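3. お手入れと乾燥(おふろトイセット「Candov」)

こんにちは、Emwoodで説明書を書いている者です。遊んだあとのお手入れの章、ちょっと長いですがお付き合いください。わが家の流しで毎晩やっている手順そのままです!

3-1 洗う
1. 洗面器にぬるま湯を200ml入れ、中性洗剤を1滴たらします。
2. おもちゃを沈め、やわらかいスポンジでなでるように洗います。くちばしの付け根と、頭と胴のあいだのくびれは泡が残りやすいので、指の腹でくるっと一周。
3. 流水ですすぎます。私はつい20秒くらいで切り上げたくなるのですが、ぬめりが消えるまで続けてください。

注意:熱湯、漂白剤、食器洗い機は使わないでください。つやがなくなります(試作品で一度やってしまいました…)。 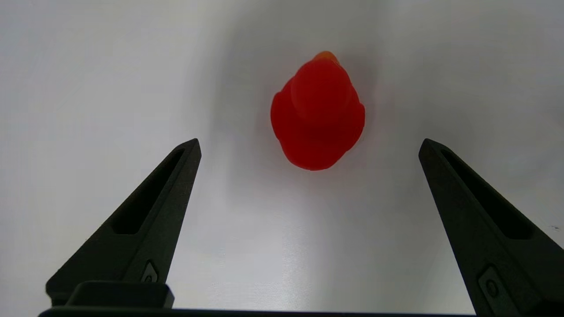

3-2 乾かす
置き場所は、風の通る平らなところならどこでもかまいません。私のおすすめは白くて無地の台です。赤いアヒルをこうして白い面にのせると輪郭がぱっと目に入るし、小さな黒っぽいゴミが落ちていてもすぐ気づけるんですよね。見つけたら、アヒルをのせる前にさっと拭いておきましょう。

1. 乾いたタオルで、頭から尾のほうへ水気を押さえます。こすらなくて大丈夫。
2. 台に立てて、13時間そのまま置きます。夜の7時に置けば、翌朝の8時にはしまえます。
3. 途中で一度持ち上げて、底に水がたまっていないか見てください。たまっていたらタオルで吸い取り、向きを変えて戻します。

メモ:ドライヤーの温風はNGです。急ぐときは扇風機の弱で。6月は乾きが遅いので、私はもう一晩置くこともあります。

3-3 しまう
1. 付属のメッシュ袋「Cundska」に入れます。ぎゅうぎゅうに詰めると形にくせがつくので、口がふんわり閉まるくらいまで。
2. 直射日光の当たらない場所に吊るします。窓辺は色あせのもとです。

注意:袋のひもは長さ100cmあります。お子さまの手が届かない高さに掛け、余ったひもは結んでおいてください。

表面がべたつく、ひびが入ったなどのときは使用をやめて、交換用の「Tseng」シリーズをご検討ください。Candovと同じ袋にしまえます。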